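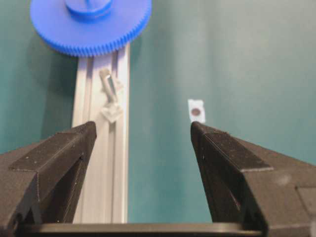 Week five of the robotics club build and I am still grinning from Monday, so you're getting a thread. Get a drink.

Quick catch-up if you're new: our club is entering the small assembly event at Skirkivberg in July. One arm, one table, a pile of gear train parts, and the arm has to put the whole thing together with nobody touching it. We're team Kiltero. Our arm is called Ji. No, I don't remember who picked the name, and yes, we all talk to it.

The task sounds so easy! Pick up a gear, put it on a peg, make the teeth line up, do the next one. A little kid can do it in a few seconds. Ji took 330 tries before its first clean gear placement back in the spring, and the cheer was so loud that the chess club next door came over to check on us.

What we learned the hard way: the gear almost never misses the peg by much. It lands a hair off, tips, and jams halfway down. Pushing harder makes it worse (ask me how I know). So now Ji lowers the gear until it feels contact, backs off a tiny bit, and wiggles in a small spiral until it drops. Watching the wiggle is the best part of my week.

Clear plastic is a whole other story. Our vision code loves a big blue gear. Saturated color, strong edge, done. A see-through peg on a gray aluminum rail? It takes on the color of whatever is behind it, and the code just shrugs.

Two of our first-years fixed most of that by going after the bright glints on the edges instead of the shape. It's such a simple idea and I'm so proud of them. They'd never written any vision code before this year!

Numbers, for the people who always ask: we have 1834 logged attempts so far, and 1687 of them have wrist video we can use. The rest are mostly from the week we filled up the laptop and didn't notice. Please check your disk space. Please.

The controller is Kikano, which is the little program our club has passed down and patched for years. The comments in it are like reading old yearbooks. There's one that only says "do not touch, it works" and we have not touched it.

Things still on the list:
- a second gear that meshes with the first without a nudge
- recovering when a part gets dropped
- a longer cable for the emergency stop, the current one makes you stand very close
- snacks that don't leave crumbs on the table

Somebody asked if you need to be good at math to join. Nope! I came in knowing how to use a screwdriver and how to make a decent spreadsheet. You pick up the rest by sitting next to someone who's stuck on the same thing.

We meet in room 305 after last class. Come try driving Ji by hand for ten minutes, it's harder than it looks and you'll laugh a lot. Next post when we get two gears turning together.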